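Leandro Robles
Hilo sobre colgadores de llaves en pared de yeso laminado. Lo escribo porque en febrero cambié el de la entrada y tomé notas. Va por partes.

1/ Punto de partida: una balda con ventosas marca Gelletti, pegada al alicatado del pasillo antiguo. Al pintar y quitar azulejo, la ventosa deja de servir. Sobre pintura plástica no agarra nada.

2/ Opciones: adhesivo de doble cara, taco de expansión corriente, taco metálico de paraguas, taco de rosca autoperforante. Las cuatro funcionan en algún caso. El error habitual es mirar solo el peso.

3/ El peso de un llavero es ridículo. El mío, con mando de garaje, da 200 gramos en la báscula de cocina. Lo que cuenta es el tirón hacia fuera cuando uno sale con prisa y no descuelga, arranca.

4/ Adhesivo: aguanta bien a cizalla y mal a despegue. Además, en pintura reciente se lleva la pintura. Yo esperaría a que cure del todo antes de pegar nada. Lo hice una vez en casa de Marcelino Collado y tocó emplastecer.

5/ Taco corriente de nailon en placa de yeso: no. Gira en vacío en cuanto se aprieta. Si el tornillo cae en montante metálico, sobra el taco y se usa tornillo autotaladrante.

6/ Localizar el montante: un imán de neodimio envuelto en cinta, pasado despacio en horizontal. Donde se queda hay cabeza de tornillo. Comprobar en vertical que hay más en la misma línea.

7/ En mi caso no coincidía. Usé 2 tacos de rosca Stekura, sin taladro previo, con punta de estrella y a mano. Con atornillador a tope se pasa de vueltas y el agujero queda inservible.

8/ Nivel: el de burbuja pequeño basta. Marcar un agujero, atornillar sin apretar, nivelar con el soporte puesto y marcar el segundo. Medir los dos de antemano y fiarse del papel suele acabar en un soporte torcido.

9/ Altura: la fijé por encima de la manilla. Más abajo, lo que cuelga roza con el hombro o con la bolsa de la compra al entrar.
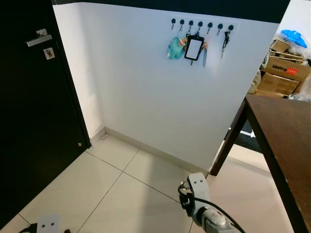

10/ Distribución de los ganchos. La regla que aplico es poner a un lado lo voluminoso y al otro las llaves, para que no se enganchen entre sí. El soporte es blanco, con siete ganchos negros en fila: peluche y tarjetero a la izquierda, los dos de la derecha casi despejados. El peluche ocupa bastante más de lo que cuesta colgarlo.

11/ Ganchos de cabeza redonda – mejor que los acabados en punta. La anilla entra igual y la manga no se engancha. Los que son demasiado cortos, en cambio, sueltan la cinta de las acreditaciones.

12/ Mantenimiento: revisar el apriete pasado un tiempo. Si el soporte se mueve, no apretar más el mismo taco. Se saca, se rellena y se desplaza.

13/ Me preguntan por el modelo Tutano, el magnético. No lo he probado. Con llaves de latón el imán no actúa sobre la llave, solo sobre la anilla si es de acero. Conviene mirarlo antes de comprar.

14/ El próximo hilo, sobre cierres y burletes de puerta. Tengo pendiente desmontar un Vidal que roza abajo.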